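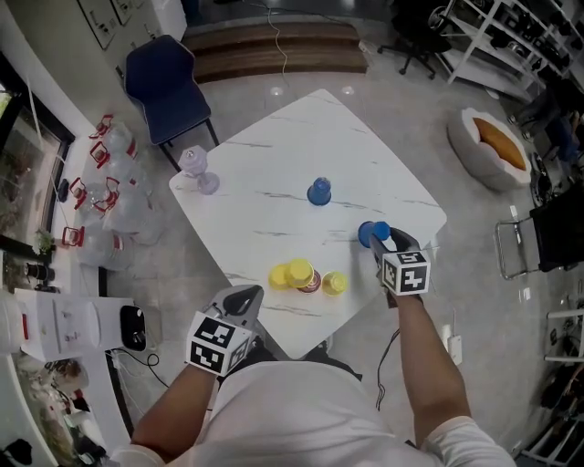
Right gripper closing on the blue cup, marble-patterned table.

**November, Skurnitel interchange, materials notes**

7:40 a.m. First cylinders off the east approach slab are broken and I'm so pleased I'm writing this before coffee. The average at seven days is 3870 psi. Spec wants 4,000 at twenty-eight! Umut made me rezero the machine and break the spare as well, and the spare landed right in with the others. Nice cone breaks, clean ends, no weird side splits like we had on the culvert headwalls.

So the slag mix works in cold weather, or at least it works in this cold weather. Overnight low in the cure box stayed in range and the blankets on the slab held better than I thought they would. Slump at the truck was on the stiff side. Rosario's crew placed it anyway and didn't add water (thank you, Rosario).

Batch ticket for this pour is 1002. I've written it on the lid of the cylinder box, on the log sheet and here, after last month's mess with the loose tickets.

**Approach slab joints**

Clarnarico sent the new joint sealant samples. Two colors, same product, and the gray one is much closer to our deck. Hậu pulled a bead apart by hand on the bench and it stretched a really long way before letting go, and when it did go it tore through the middle of the bead instead of peeling off the concrete, exactly the failure you'd want. I'd still like a proper pull test on saw-cut faces with some dust left on, as that's what it'll get in the field.

Things to settle with them:

- primer or no primer on green concrete (their sheet says one thing on the front and another on the back)
- how long before buses can run over it
- whether the backer rod they sent is the size they're quoting

Cúc thinks the joint layout at the bus bays should shift so the wheel path doesn't run right down it. I think she's right! Moving it means redrawing the dowel baskets for two panels, but the steel for those hasn't been bent yet. Sent her sketch over to design with a note. If they say yes this week we lose no time at all.

**Drainage, Lại side**

Walked the low end with Tươi after the rain. The trench drain is doing its job and the water was moving along nicely, then it slows down where the temporary pipe ties in. There's a lip at the connection, you can feel it with a boot. The permanent pipe goes in lower so this should go away, but I'd hate for anyone to set the catch basin frame off the temporary invert. Tươi sprayed the correct mark on the form in orange. Ignore the pink one. The pink one is from the first survey and should have been ground off.

The subgrade under the future bike path was soft in one spot near the fence. Proof rolling will show us how far it goes. My guess is an old utility trench that never got compacted, and there's a line on the 1970s drawings that wanders in that direction and then just stops. Going to get the locator out before anyone digs.

**Roller passes**

Finally some good data from the Roller trial strip (the compaction software, for anyone reading this who thinks I mean the machine, and yes, it's a terrible name to have on a paving job). The pass map matched the nuclear gauge readings really well through the middle of the strip. At the edges it reads high. Umut says the drum was hanging over the shoulder there and the software counts it as full coverage. Makes sense, and we can fix it by trimming the strip boundary in the settings.

What I love about it is that the operator can see the map in the cab. He was chasing his own missed patches without anybody waving at him. By the last lift the coverage was so even that I checked whether the file had loaded properly. It had.

I'd like to try it on the base course next, with the gauge readings taken blind so Hậu doesn't know which spots the map likes.

**Loose ends**

- Caps for the cylinder molds are almost out. Reorder the snap-on ones; the flat ones leak.
- Calibration sticker on the small scale runs out at the end of the month.
- Rosario wants the break results on paper for the site trailer. Printed, in his tray.
- The air meter gasket is replaced and the meter checks out fine against the other one.
- Whoever has the long straightedge, please bring it back to the rack before the west slab pour.

2:15 p.m. Design called back. Cúc's joint shift is approved, revised sheet to follow! Told Rosario to hold the basket order until he has it in hand. Next cylinders come out of the tank at fourteen days, same shelf, blue lids.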